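Home | Units | Timetable | Readings | Staff | Contact

Payroll Basics, Handout 6: Leave Accruals and Final Pay
Posted 12/14/23 by the Unit Coordinator, Business Admin

Last week we left Dridalthorpe Joinery with a leave balance that didn't match its own payslips. We pick it up again now, so have the worksheet handy.

An accrual is leave a worker has earned but not yet taken. The business owes it whether or not anyone has written it down, and at Dridalthorpe nobody had. For our exercises, full-timers earn 4 weeks a year, building up a little each pay run. It doesn't land in a lump on their work anniversary, although a surprising number of managers will tell you so with great confidence.

Part-timers earn on the same basis, in proportion to their hours. If your answer gives a part-timer more leave than a full-timer, please look at it again before handing it in.

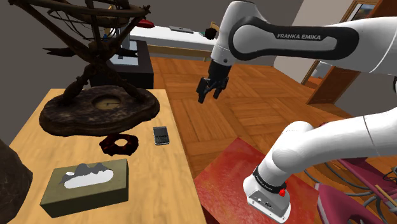 Final pay is where the old mistakes come home. When someone leaves, you work out unpaid wages to the last day, then unused annual leave, then anything their contract adds. Keep the three on separate lines. A single figure marked "final pay -- all in" saves you five minutes and costs you an afternoon on the phone.

Worked example: Kukov Freight has a driver finishing up in June with 80 hours of unused leave, paid at $45 an hour.

80 x $45 = $3600 before tax

Kukov's office paid $3000, having used a rate from before the last pay rise. The shortfall is $600. Use the current rate in every exercise, even if the spreadsheet has other ideas.

For next class: do the Carbone Bakery problem, parts 1 to 4. Show your working -- a bare number gets half marks, and a bare wrong number gets none.

Related handouts
Handout 4: Reading a Payslip
Handout 5: Overtime at Skukutora Cafe
Handout 7: Record Keeping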